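Paper on the Table: The Return of a Plain Material
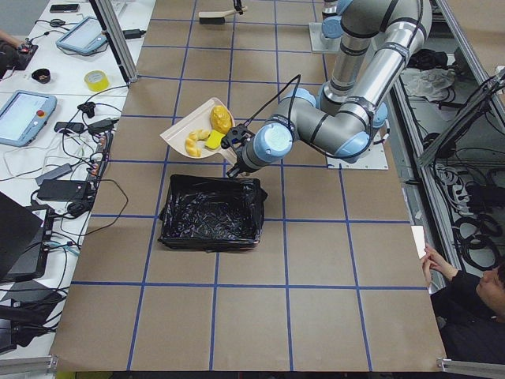
Brown kraft paper, divided into squares with blue tape, covers a large work table.

Few materials have served the workplace as long, or with as little ceremony, as brown kraft paper. It has wrapped parcels, lined drawers and protected floors for well over a century. In recent years it has also returned to the tops of tables, in workshops, schools and drafting rooms where plastic sheeting had become the rule.

The name comes from the German word for strength. In the kraft process, wood chips are cooked with chemicals that remove most of the lignin and leave long, tough fibers behind. Because the pulp for brown grades is left unbleached, the finished sheet keeps both its color and much of its resistance to tearing.

At Sturkach, a family bindery now in its second generation, the benches are covered anew each December. Piroska Győri, who directs the firm with her brother Kristóf, regards the change of paper as part of the working year. The old sheets carry glue marks, knife cuts and penciled sums, and five of them have been kept in the company's archive. The oldest bears the measurements for a set of parish registers that the bindery still repairs.

The supply of such paper is less simple than its appearance suggests. The Kurkard mill, which produces wide rolls for trade customers, offers 693 combinations of weight, width and finish. According to its production manager, Botond Fodor, most buyers of table covering settle on one of two weights. The lighter folds cleanly at the corners, while the heavier lies flat under its own load and can remain in place for months.

Isauro Magaña, who teaches pattern cutting at the Fülöp school, prefers the heavier grade. His students draw directly on the table during their first term and transfer their lines to card only when a design has been approved. The practice is an old one in the clothing trades, and Mr. Magaña sees no reason to replace it.

Disposal remains a matter of care. Clean kraft paper is widely accepted for recycling, but sheets soaked in oil or varnish must be kept apart. At Sturkach, the offcuts are saved for packing finished books.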